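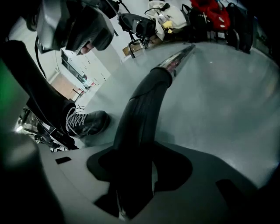 I have been asked several times this year why I still argue for bad examples. By this I mean the recordings in which the person with the hand-held gripper hesitates, goes back, or takes the long way to the object. Most teams who gather demonstrations want the clean ones only. They see a row of bags standing along the wall, a black one, a white one with its yellow tag, a red one, and the first thing they want to do is move them out of the room, so that the learning system will not be disturbed by them. I would leave the bags where they are. A machine that has only met tidy floors will have a hard life in any house I know.

My opinion was formed in Pirska, where I worked with Kaja Vaher on a collection of 3,164 demonstrations. Kaja wanted us to throw away everything that did not look smooth. I was against it, but I was new and my arguments were poor, so we threw away 164 recordings and trained on the 3,000 that were left. The system learned to reach for a cup very nicely. When it missed the cup, it stayed with its fingers closed on air and waited. It had never been shown a person who misses and tries again, and so it had no idea that trying again is permitted.

I do not say that this proves everything. Venkatesh Alva, who read an early version of this text, wrote to me that one project is one project, and that perhaps our cup was simply in a difficult place. He is right to be strict. But in October we put the rejected recordings back and trained once more, and the waiting became much less. For me this was enough to change the rule in our own work.

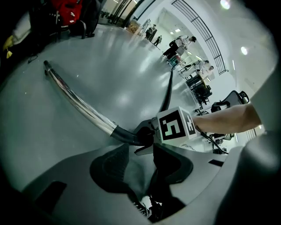

There is also the question of who makes the recordings. At Doloso we had 4 people, all of them engineers, and after some weeks they moved in the same way, like a family who walk alike. They knew what the system liked and they gave it that. Then Fotini Raptis brought 20 persons who had never held a gripper before. Their work was slower and the first days were tiring for everybody, but the recordings had more variety than all we had made until then. One man turned every object upside down before he put it away. I still don't know the reason, and I was glad to have it in the data.

The usual answer to me is about money. A slow recording costs the same hour as a good one, and the hour must be paid. I accept this. I only ask that those who count the hours should count also the hours lost later, when the robot stands in front of a small problem and somebody must drive across the city to help it.

What I would like to see is quite modest. Keep the failed attempts, mark them clearly as failed, and let the people who train the system decide how much of them to use. At present this decision is often made by whoever is tired at the end of the afternoon and presses the delete key.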